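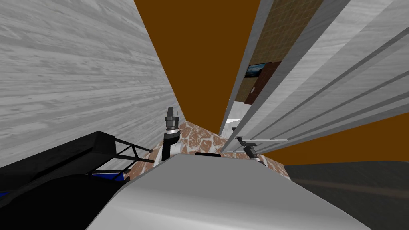
Figure 4.1 A computer-rendered interior with a framed landscape on a tiled wall.

Search this book Go

Chapter 4
Reading It Again: Why the Second Time Counts

I used to feel guilty about rereading. My first year with a kindergarten class, I had a shelf of maybe 100 picture books and I was determined to get through every one of them by December. New book every morning, sometimes two! I thought that was what good teachers did. Then a boy in the front row asked for the duck book again, and I told him we'd already read it, and he looked at me as if I'd said we'd already had lunch and wouldn't be having it anymore.

So we read the duck book again. On the second reading he noticed that the smallest duck was always last in line. On the third, a girl who hadn't said a word at group time since school started told everybody why -- "he keeps stopping to look at stuff." I hadn't taught any of that. I'd only turned the pages slowly and kept my mouth shut (which is hard for me, as my students will tell you).

This chapter is about repeated read-alouds with children from four to seven. If you worked through Chapter 3, you already have a way to choose a book. Now we'll stay with that one book for a week.

I'm going to borrow a lot from Kirsten Grewal, who taught in the room next to mine for years and let me sit in whenever I liked. Her week went something like this. Monday was for the story, start to finish, with hardly any stopping. Then came a day for words, when she'd pick 2 and no more, and the children would act them out. Midweek she asked one big "why" question and waited. And waited! I timed her once at 15 seconds, and it felt like a whole afternoon. After that the children told the story back to her, using the pictures, and she wrote down what they said.

You don't have to copy her order. My old teaching partner, Holger Fagerlund, did the retelling first and the words last, and his children did fine. What I would ask is that you keep your sessions short and pick a book you can stand. You're going to hear yourself read it a lot.

Before you go on, try this. Take a picture book you know well and read it aloud to yourself twice, with a day in between. The second time, put a sticky note on every page where you noticed something new. Keep the book handy -- we'll use those notes in Section 4.2, when we start writing questions.

Words to know in this chapter: read-aloud, retelling, wait time, inference, repeated line

Filed under: Early Literacy, Read-Alouds, Grades PreK-1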